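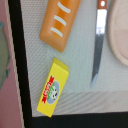 Research News

Keseck and Rashidi teach a robot to prepare a toy breakfast from 15 demonstrations

GUVMONT, May — Researchers at Keseck, together with the robotics laboratory of Rashidi, have presented a new training method which allows a robot arm to learn a table task from a small number of human demonstrations. The method has the name Grirberg and uses only the view of a small camera at the wrist of the robot.

For the tests the team has chosen toy food and kitchen tools, among them a wooden bread loaf with white stripes, a knife, a round cutting board and a small yellow box with a cartoon cow on its label. The objects are laid on a grey mat, and the robot must pick the one that is requested and bring it to the correct place.

"A toy knife is a difficult object for a gripper," explains Wekesa Temba, who leads the project at Keseck. "It is thin and it lies flat. The bread is much easier, but its shape is rounded and it can turn when the fingers close. We wanted one method which can manage both, without special rules for each object."

In usual training, every demonstration is used from beginning to end with the same weight. Grirberg divides each demonstration into 3 phases — approach, contact and placing — and gives more attention to the short moments before contact. During these moments the wrist camera is very near to the object, and often only a part of it can be seen. The team found that most failed grasps started exactly there.

The method was tested in 200 trials with new positions of the objects. With the same 15 demonstrations, the earlier method of the team completed 65 trials. Grirberg completed more than double this number. Most of the remaining failures happened with the knife, when it was lying very close to the cutting board.

The results are limited to one table and one type of gripper. In the next step, the partners will repeat the trials with soft objects and with weaker light. Rashidi will also examine if the division into phases can be made without any manual marking, which at present takes a person several hours.

The training code and the recordings of the trials will be made available to other research groups on request to the Keseck press office in Guvmont.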